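My grandmother kept a blood pressure cuff in the bread drawer, under the clean dish towels, and she took it out every morning before her coffee. I thought of it as one of her little habits, like turning the radio down to look for her glasses. Then last May, at a routine visit for a sore shoulder, a nurse wrapped a cuff around my own arm, frowned kindly, and did it again. I went home with a pamphlet, a follow-up appointment and a sudden wish that I'd asked my grandmother a few more questions.

High blood pressure is a quiet thing. Most people who have it feel perfectly fine (I certainly did, shoulder aside), and that's why so many of us find out by accident. Over the years the extra force wears on the arteries, the heart, the kidneys and even the eyes. It's also one of the more manageable troubles a person can be handed, and a good deal of the managing happens at home.

## Learning to sit still

The woman who taught me was Capucine Royer, a nurse educator who runs an evening class in Plostmont for people with new cuffs and a lot of worry. Most of us, she told us, had been taking our readings badly. We'd been rushing in from the car, rolling up a tight sleeve, crossing our legs and chatting the whole time.

"You wouldn't weigh yourself holding the groceries," she said, and a man in the back row admitted that he had.

Her routine is easy enough. Use the bathroom first. Skip coffee, cigarettes and exercise for half an hour beforehand. Sit in a chair with a back, feet flat on the floor, and rest quietly for five minutes. The cuff goes on bare skin just above the bend of the elbow, and the arm rests on a table so that the cuff is level with the heart. Then take two readings, a minute apart, and write both of them down — even the one you don't like.

Cuff size matters too. One that's too small can read high and one that's too large can read low, so measure your upper arm before you buy.
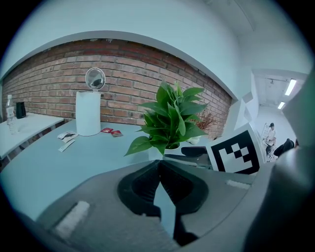
## The trouble with salt

I had never been much for the salt shaker, so I felt rather smug when we came to the evening on food. It didn't last. Capucine had asked us to write down everything we ate for 3 days and add up the sodium from the labels, and my worst day came to 2,348 milligrams. A single cup of canned soup, the kind I eat when I'm being good, accounted for 482 of those, and of course I never stop at one cup.

Bread, cheese, deli meat and bottled sauces did most of the rest. I've since started rinsing my canned beans and buying broth with no salt added, and I squeeze lemon over nearly everything. Food tasted flat for a couple of weeks and then, bit by bit, it didn't. If you have kidney trouble, talk to your doctor before trying a salt substitute, as many of them are made with potassium.

I walk now as well, 20 minutes after supper, down past the old bakery and home again the long way if the weather is nice. My doctor and I decided on a small daily pill besides, and I was sulky over it for a while. I keep the bottle next to the coffee, and the cuff lives in the bread drawer.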